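2025년 4월 22일. 공용 주방·세탁실 안전점검 / 트렌게이트(Trengate) 동 1층

양식은 작년 6월 거 그대로 씀. 칸이 좁아서 코멘트는 항목 밑에 바로 적음. O = 양호, △ = 조치 필요, X = 사용중지.

## 1. 출입구·통로

- [O] 비상구 표지등 점등
- [O] 문 자동닫힘
- [△] 통로 폭 확보
 - 세탁실 쪽 복도에 접이식 건조대 나와 있음. 치우라고 메모 붙임. 지난번에도 같은 자리였음.
- [△] 바닥 미끄럼
 - 주방 입구 매트 모서리 말려 올라감. 테이프로 임시 고정. 교체 신청 필요. 테이프 오래 못 감.
- [O] 야간 조명 센서

## 2. 소화 설비

- [O] 분말소화기 압력 게이지 녹색
- [X] 주방용 소화기 (K급)
 - 안전핀 봉인 끊어져 있음. 사용 여부 확인 안됨. 일단 X 처리하고 창고 예비품으로 바꿔 둠. 원래 있던 건 업체에 보냄.
- [O] 소화담요 위치
- [△] 감지기
 - 세탁실 감지기 커버에 먼지 많음. 시험 버튼은 정상. 청소는 사다리 있어야 해서 못 함.
- 소화기 앞에 분리수거함 놓지 말 것. 또 밀려와 있었음.

## 3. 가스·조리기구

- [O] 중간밸브 개폐
- [O] 비눗물 누설 점검, 거품 없음
- [△] 후드 필터
 - 기름때 심함. 손으로 만지면 묻어남. 세척 주기 너무 긴 듯. 마스든(Marsden) 동은 더 자주 한다고 들음, 일정표 받아서 맞출 것.
- [O] 인덕션 상판 균열 없음
- [△] 전기포트 2개 중 하나 손잡이 유격. 스티커 붙이고 선반 위로 올려 둠. 버려도 될 것 같은데 일단 보관.

가스 쪽은 차단기 시험까지 다 했음. 경보음이 주방 안에서는 잘 들리는데 세탁기 돌아가면 세탁실에선 거의 안 들림. 이거 작년 점검표에도 적혀 있던데 조치 내역이 비어 있음. 경광등 다는 걸로 다시 올림. 견적은 시드니스(Cidness)에 문의해 놨고 답 아직 없음.

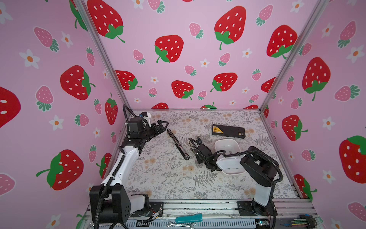 견적 오면 감지기 청소랑 묶어서 같은 날 진행하는 게 나음. 사다리 작업 한 번으로 끝나고 출입통제 공지도 한 번만 붙이면 됨. 따로 하면 주방을 이틀이나 닫아야 해서 민원 들어올 듯.

## 4. 전기

- [O] 분전반 문 잠금
- [O] 누전차단기 시험 버튼
- [△] 멀티탭
 - 전자레인지 3대가 한 멀티탭에 물려 있음. 동시에 돌리면 안됨. 한 대는 벽 콘센트로 옮겨 꽂았고, 나머지는 배선 추가 전까지 동시 사용 금지 안내문으로 버팀.
- [O] 콘센트 커버
- [△] 냉장고 뒤
 - 전선 눌림. 냉장고 앞으로 당겨서 폄. 피복 손상 없음. 다음 점검 때 다시 볼것.
- 분전반 안쪽 회로표 글씨 다 바램. 새로 출력해서 붙여야 함.

## 5. 세탁실

- [O] 급수 호스 연결부
- [△] 건조기 보풀 필터
 - 꽉 차 있음. 비우고 사진 안내문 다시 붙임. 사용자가 매번 비워야 하는데 안 지켜짐. 화재 위험 제일 큰 항목이라고 봄.
- [X] 건조기 배기관
 - 벽 관통부에서 빠져 있음. 사용중지 표지 걸고 플러그 뽑음. 클램프 규격 안 맞는 게 끼워져 있었음. 자재번호 989로 주문.
- [O] 배수구 역류 없음
- [O] 세제 보관함 잠금
- [△] 환기팬 소음. 돌기는 함. 베어링 문제 같은데 뜯어봐야 앎.

## 6. 기타

- [O] 구급함 비치
 - 화상거즈 유효기간 여유 있음. 밴드는 거의 없어서 채움.
- [△] 비상연락망
 - 옛날 번호 그대로. 해돌빌(Hadolville) 사무실 번호가 바꼈는데 아무도 안 고침. 손으로 고쳐 써 놓음, 출력본 교체 요망.
- [O] 칼·가위 보관
- [△] 선반 하중표시
 - 표시 떨어짐. 맨 윗단에 무거운 냄비 올리지 말라고 구두로만 안내 중.

## 조치 우선순위

1. 건조기 배기관. 수리 전까지 절대 사용 금지, 표지 떼지 말 것
2. 주방용 소화기 봉인 재점검 결과 회신 받기
3. 전자레인지 배선 추가
4. 경광등 + 감지기 청소 (같은 날)
5. 후드 필터 세척 일정 조정
6. 매트 교체, 회로표·연락망 재출력

비용은 배선 빼고 부품만 거의 400유로. 배선은 전기업체 방문 후 따로 산정. 승인 전에 클램프는 먼저 삼, 영수증 첨부.

재점검은 6월 정기점검 전에 X 항목만 먼저. △는 담당 구역별로 처리하고 이 파일에 바로 O로 바꿔 적을것. 날짜도 같이.

점검자 서명: 원본에 있음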